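Home | Notebook | Kit reviews | Contact

Notebook entry, Dolari trial, Sunday
Posted by the Rutham workshop

Second session with the Dolari hand-held gripper kit, supplied on loan by Mulico for evaluation. The purpose of the entry is to record handling on knitwear before the purchase recommendation is drafted. The first session covered rigid items and is written up separately.

The kit was charged overnight and calibrated at the bench before travel. Calibration was accepted on the second attempt – the first was rejected with a code that does not appear in the printed guide. Mulico has been asked for the code list.

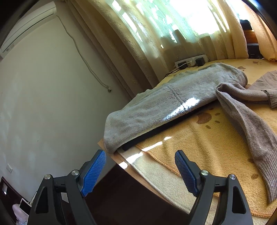

Fingers open, grey and taupe sweaters on the paw-print blanket.

Settings were left at the supplier's defaults. The storage card permits up to 300 recordings at full quality. Session total was 208, of which the short ones will be removed when the files are sorted.

Observations for colleagues:

Sunlight through the sheer curtain puts hard bright streaks on the fabric. Exposure should be locked before starting. The menu for this is three levels down and ought to be nearer the top.

Ribbed cuffs are the preferred grasp point. The pads have a fine ribbed surface of their own and the operator reported a more certain feel there than on the flat of the knit.

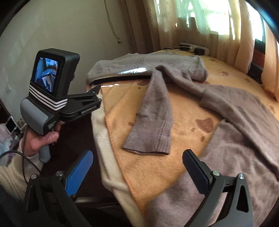
Sequined or metallic trim should be logged as a separate category, as was done for the Lévesque kit in December. The two reviews cannot be compared otherwise.

Operator comfort was acceptable for the first 100 recordings. After that the grip was noted as heavy at the wrist, and a rest was taken. The Lévesque handle is the better shape, though its trigger is stiffer.

Replacement pads are quoted at $700 for the workshop set, freight extra. This is considered high, and a revised quotation has been requested.

Outstanding: error code list from Mulico; revised pad price; repeat of the sleeve folds under an overcast sky, same garments, same settings.

2 comments | 5 shares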